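Talking House Rules with Tzu-hsuan Lam

I caught Tzu-hsuan Lam on a Friday, right after lunch, which she says is the only hour anyone at Iltetero sits down. She writes the working rules for the robot cells there, and I wanted to know what makes it onto the page.

"The first version was 72 rules long," she told me, laughing. "Who reads that? We're down to 25, and people can find the one they need!"

A lot of what's left is about the bench (she's a bit of a nut about the bench). Parts go in a fixture, the case gets laid flat with its panel off, and the arms start from above.

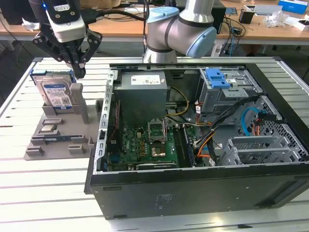
Hands and grippers

This is the part she gets worked up about. Her rule is that anybody who wants to reach in says so out loud, waits for the operator to answer, and only then moves.

"People think the stop button is the rule," she said. "The stop button is for when the rule already failed."

I asked if that slows things down. Sure it does, she said, and she's fine with it.
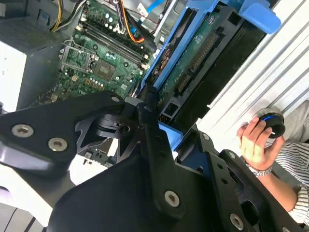

I kept steering us back to jewelry, my own pet subject ever since I snagged a bracelet on a drill press years ago. Tzu-hsuan wants wrists bare inside the cell, full stop, and she'd say so to anyone with a metal watch on and a hand just above the gripper. Her other fuss is screws. The ones on the gripper plates are hex-socket, and she wants every one of them checked with a key at the start of a shift, "not with your eyes, with a key!"

She's sharing the 25 with the folks at Grorberg in May, and she fully expects them to argue about the watches.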